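The Nallside kitchen, bit by bit

January 2021

Well, we finally have worktops! Regular visitors will know this has been dragging on since April, when the old kitchen came out and I learned to cook everything on a camping stove in the hall. I'm not going to write an essay (you've had enough of those from me), so it's mostly a gallery this time, with a few notes for those of you who keep emailing to ask where things came from.

The breakfast end

I wanted the marble look from the very start – white with grey running through it – and then dithered for weeks over whether to be brave with the tiles. The blue-green mosaic won, and I love it more every morning. Toast and kettle things live on the left, cereal is over in the corner, and the wooden spoon has a proper home in its brown cup at the back. 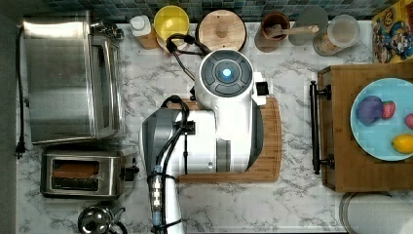

Tiles and grout

The mosaic is from Tefera and came on sheets, 6 to a box. My neighbour Amanuel Berhe did the cutting round the sockets and I did the grouting, badly at first and then a bit less badly. The grout is Drinex in pale grey. Do wipe it off sooner than you think you need to!

What it cost

The tiles and grout came in under 800 pounds, and the second-hand sink was 60 from a chap in the next village. I'd put aside another 100 for handles from Griltell, but I still can't choose between brass and black. Votes in the comments, please – the cupboards are staying handle-free until I've made up my mind.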